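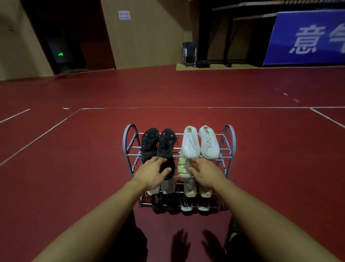
Page last changed: 2024-08-21

Canstead Sports Hall Forum > Equipment and Storage > Shoe racks by the court

courtside_lefty
We put one of the metal racks out on the red floor to see how it does with a normal evening's worth of shoes. Four tiers, thin bars, gray arched ends. It takes seven pairs without anything sitting on top of anything else. I'd like to get more of these before the September league starts. Thoughts?

manurung_mids
Which one is it, the Manurung or the Predanent? I can't keep them straight.

courtside_lefty
Manurung. The Predanent is the one with the solid shelves.

oldgymrat
I voted for solid shelves last time and I'd do it again. With bars, small shoes tip. My kid's shoes went nose down between the bars at the Darnasness hall and we had to fish them out from the back.

pivot_and_pass
Solid shelves hold grit though. You end up wiping every one of them. With bars the dirt drops on the floor and you run the dust mop under.

oldgymrat
Under what? The lowest bars are just above the floor. You're not getting a mop in there, you have to move the whole rack.

pivot_and_pass
So move it. It's not heavy.

oldgymrat
It is with seven pairs on it.

setterno5
My issue is the order. People shove shoes on wherever and then at the end there are three people trying to pull black sneakers off the same tier. Black sneakers on top, a black shoe on the second, more black ones at the bottom. I went home in somebody else's left shoe once. It was half a size up and I didn't notice until the car.

courtside_lefty
I was thinking one pair left, one pair right, and leave a gap in the middle. The top could take a third pair if you squeeze.

setterno5
Don't squeeze. Once you squeeze, the white ones get black scuffs on them.

manurung_mids
What do they cost?

courtside_lefty
The quote for the full set was 2792 with delivery. Without the two for the upstairs hallway it drops to 1179, but that's a lot fewer racks.

oldgymrat
2792 for bars. The budget is 3000 and we still need net tape.

pivot_and_pass
Net tape is not going to eat the difference.

benchwarmer_west
Can I ask why they have to be on the court at all? Metal feet on that floor worry me. We paid to have it refinished and it still has a nice shine on it. I'd put the racks in the hallway and be done.

courtside_lefty
The hallway is where shoes go missing. That was the whole reason for trying it in here.

benchwarmer_west
Then at least put felt or rubber under the ends. Five minutes of work.

courtside_lefty
Fine with me. I'll pick up a pack of pads.

setterno5
Also heels out or toes out? We should pick one – if everybody does it the same way, you can read the logos and find your own.

oldgymrat
Heels out. Toes out and the laces hang down into the tier below.

pivot_and_pass
Mine go toes out and they're fine.

benchwarmer_west
Tuck the laces in and it doesn't matter.

manurung_mids
I'm for buying the smaller number and seeing how it goes. Still against solid shelves.

oldgymrat
Still for them.

Recent topics
Net tape: which width?
Lost and found bin, upstairs hallway
Darnasness hall parking for the September league
Floor pads and chair feet
Ball cart with the bad wheel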